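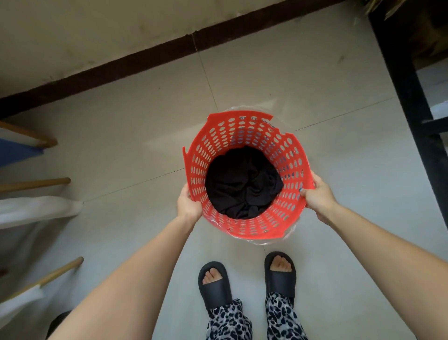 Laxdal lab open afternoon, October

I got to Laxdal with wet shoes and 21 minutes to spare, which was lucky because the sign-in line went all the way down the stairs. They open the building up twice a year, and I had missed the spring one, so I was determined to see everything this time. I did not see everything. I spent most of the afternoon in two rooms on the second floor and I regret nothing!

The first room belongs to the Posari team. Posari is their software stack for household mobile manipulation, and what they wanted to show us was the layer in the middle, between "there is a basket of laundry" and "move joint four." Corina Zürcher runs that group and gave the talk herself, standing next to a monitor with a coffee she never got to drink.

Her subject was carrying. Most of the manipulation demos I have been to are about picking and placing, and the bit where the object travels from one spot to another gets treated as free time. Corina thinks that is where the interesting planning lives. Take a laundry basket held in two hands in front of the body. Both hands are committed to the rim, so the two arms form a closed chain and can't be planned one at a time. The basket also hides a good part of the floor straight ahead, and any camera mounted at the head spends the whole trip looking down into the clothes.

Posari handles that last part with what they call a carry mask. Once a grasp is confirmed, the object is cut out of the obstacle map and attached to the body model, and the patch of floor it covers is filled from memory, with a confidence that fades as the robot moves. When the confidence gets too low, the planner asks for a look: tilt the basket, lean, check, go on. Corina replayed a run with the fading drawn as a color wash on the floor map, and I could have watched it for an hour. You could see the planner getting nervous as it came up to a doorway.

She was very open about what still breaks. Baskets with holes in the walls are hard going, as the depth image picks up floor through the gaps and the segmentation wants to turn one basket into a stack of rings. Clear plastic is worse. Dark fabric at the bottom of a basket comes back from their depth sensor as nothing much at all, so for a while the system would report a full basket as empty and go looking for laundry elsewhere. They now treat missing depth inside a known container as "something may be here" and let the color image vote. It's a small change and she seemed prouder of it than of the planner.

Somebody asked about drying racks (I was glad, I wanted to ask too). Thin rungs, cloth hanging over them, nothing rigid to fit a box around. Her answer was that they keep the rack and the cloth as separate layers with different costs, so an elbow may brush a towel but must not touch a rung. How well that works depends on telling them apart, and she said the labels for it were still patchy.

Down the hall was Flolitz, the tooling room, and this is where I'd send anyone who writes software for a living. Flolitz is the log viewer and replay tool that everything else at Laxdal hangs off. You load a run, scrub to any moment, change a parameter, and rerun the planner from exactly that state with the same sensor input. They had 109 recorded carries loaded up and let visitors try to break them. I set the rim grip tolerance far too loose and 4 of them went from fine to failed, each with a red marker on the timeline at the point where the two hands disagreed about where the basket was. Very satisfying.

I also liked that every failure links to the ones most like it. I clicked on a grip slip near a wall and got two older ones right away, both with the same late correction from the left arm. The student running the table said they used to search for those by typing in the team chat and hoping.

There was a third stop, a talk on Drestlow, their scheduler for whole-home chores, but I walked in at 4:30 as people were stacking the chairs - my own fault for staying so long with the replay tool. I picked up the handout. It covers how to interrupt a task with something in your hands, including the question of where it is OK to put a basket down in a narrow hallway.

Practical notes for the next one: take the tram, the parking lot was full by early afternoon. Go to Flolitz first while the tables are quiet. The cafeteria closes before the last talks start, so eat when you arrive.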